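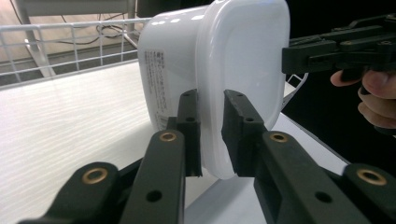

Farkwood Feather Wand for Cats — Refill Pack of 4

Item 3529
Brand: Farkwood
Fits: Farkwood and Kavton wands with a snap clip
Cord length: 37 inches
Age: kittens 8 weeks and up, with a person in the room

Product details

The refill pack gives you four feather heads for a wand you already own. Each head is tied to a short cord with a metal snap clip at the top. Press the clip open, hook it on the wand line and let go. The wand is sold separately.

Two of the heads are full and fluffy and spin when you swing them. The other two are slim and move low along the floor, good for cats that would sooner stalk than jump. Colors vary from pack to pack, and we can't take color requests.

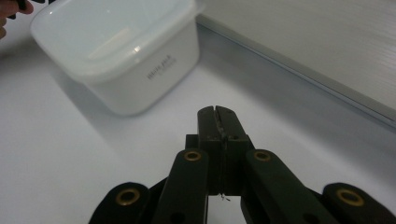 Feather heads last longer when they are put away after play. Most cats will go on chewing once the game is over, and a chewed quill can come apart quickly. A square plastic box with rounded corners and an open top, set on a white table here, is a handy shape for heads and clips — add a lid if your cat can reach the shelf. Coil the cord loosely and lay it in last.

Care and safety

Wipe the clip with a damp cloth. Do not machine wash the feathers. Check the knot before each use and throw the head out if the quill is split or the cord is frayed. Do not leave your cat alone with any string toy.

Shipping and returns

Ships from the Pillska warehouse. Unopened packs can be returned. Opened packs can't, unless a clip arrives broken.

Goes well with: Babaei Catnip Mouse, Kavton Long Wand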